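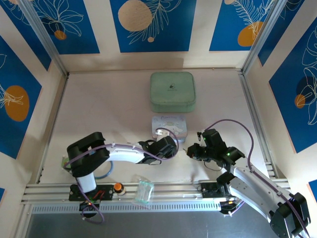 Six weeks into the box project and I finally have something to report besides "we moved the table again"! For anyone who missed the last newsletter, I'm one of the two people at Tedham recording examples for Skakell, our learning system, and the job this season is small containers. Tins, gift boxes, flat card packages, lids that fit and lids that sort of fit. Someone drives the arms by hand through a task, we save the whole thing, and later on the model gets to study it and have a go for itself.

The number everyone asks me for in the hallway is 1383. That's how many saved episodes we had as of Tuesday, April 13, 2021, and yes, I did a little dance in my chair. The goal for the first training run was 800, so we're well past it (thank you to everybody who came down and took a shift, even the ones who swore at the left arm).

What I've learned is that the count is the easy part. You can get a big count by doing the same nice grasp over and over with the tin in the same nice spot, and then you train on it, slide the tin over by the width of your hand, and the arm politely closes on air. We did exactly that with our first batch. Nokuthula Magagula went through it one afternoon and made a plot of where the tin started in every episode, and it was basically one fat dot. So now we shuffle. Before each take you move the object, turn it, sometimes park a second thing near it or behind it, and you don't get to pick a comfortable setup twice in a row.

Two arms makes all this more fun and a lot slower. With one arm you reach and close. With two you have to decide which one goes first, and people are amazingly different about it. Alfredo Villanueva brings both grippers in together and does the last little bit with tiny nudges. I send the left one in, wait, and then bring the right one over. We talked about making a house rule and decided to leave it alone for now, but we write down who was driving so we can split the data later if the model gets confused. Alfredo thinks it will be confused. I've got a sandwich riding on it.

The other thing eating my time is the close-up views. The wide view is great for telling you where everything is, but once the fingers are right at the object you mostly want the camera down at the gripper. Printed boxes fill that view right up, and then the model is looking at a whole lot of cartoon and not much edge. I used to throw those episodes out. Nokuthula talked me into keeping them and I think she's right, because a real shelf is full of stuff with busy pictures on it!
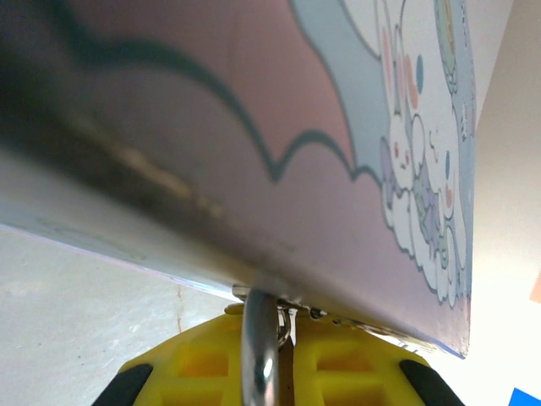 Gripper view of a pink printed panel, with a fluffy white character taking up the right side.

If you're labeling this month, a few requests. Please mark a take as "clean" only if you'd be happy for the robot to copy every second of it. A pause where the driver was thinking is fine, just tag it "pause." Bumps get tagged too, even gentle ones. Fumbles that get rescued are gold, so please, please don't delete them. I found 4 good ones in the trash folder last week and fished them back out. And if the wide view and the gripper view look out of step with each other, send me the episode number and leave the fix to me.

Next up is lids. We'll start with the tins, then go on to a batch of odd-sized boxes from Van Wyk that are supposed to get here before the end of April. I'd like every driver to do some takes on each one, including with your bad hand on the controls if you're feeling brave. Once those are in, the whole set goes over to the Jurkon machine for training and I get to sit on my hands for a while, which I'm terrible at.

There are still open shifts on the sign-up sheet, mostly mornings. You don't need any experience, the first half hour is just practice and none of it gets saved unless you want it to. Come by, move a tin around, complain about the left arm like the rest of us.

Contact the newsletter desk | © 2021 Tedham | Back to top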